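Oct 7, 2021
Workshop notebook, Prascombe, bench side

Started on the Gudeta table today. The old finish came off the top last week and it has been sitting inside under a sheet to settle. Ran a straightedge over it both ways this morning. It's flat enough for me, with a slight hollow toward one end that I'm going to leave alone.

Sanded the underside first, 120 then 150, then the edges by hand. I went up to 200 on the sample offcuts and stopped there. The finer one looked nice bare but took the oil poorly, and the coarser one drank it. Three coats on each offcut, Flevik hardwax, thin, wiped off after five minutes. Offcuts are on the windowsill with the dates pencilled on the back. Please don't move them, I want them to get the same light.

The top is pale and I'd like to keep it that way. The grain is fine and wavy and runs on the diagonal, so any cross-sanding is going to show up once there's oil on it. Checked it with the lamp held low and then again with the lamp overhead. Colour is close to what the customer asked for – lighter than the chairs, but they know that.

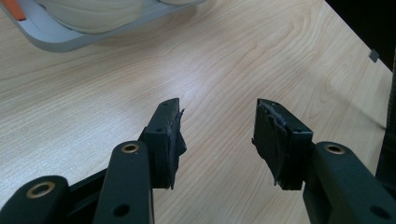 Trygve Eklund reckons the clear oil will yellow it within two years and that we should put a little white pigment in the first coat. He did a bench top that way in April and says it still looks fresh. Halvard Brekke wasn't keen, said the white sits in the pores and looks chalky if you have to patch it later. I've mixed a small jar to try on a spare offcut before deciding.

Still to do:
Vacuum the top and wipe it down, no water
White oil sample, two coats, leave overnight
Ring Skulix about the felt pads, they sent the wrong size again
Find the good lint-free rags – the blue ones shed

Legs are labelled and on the rack by the door. One of the bolts is cross-threaded and needs a tap run through the insert before it goes back together.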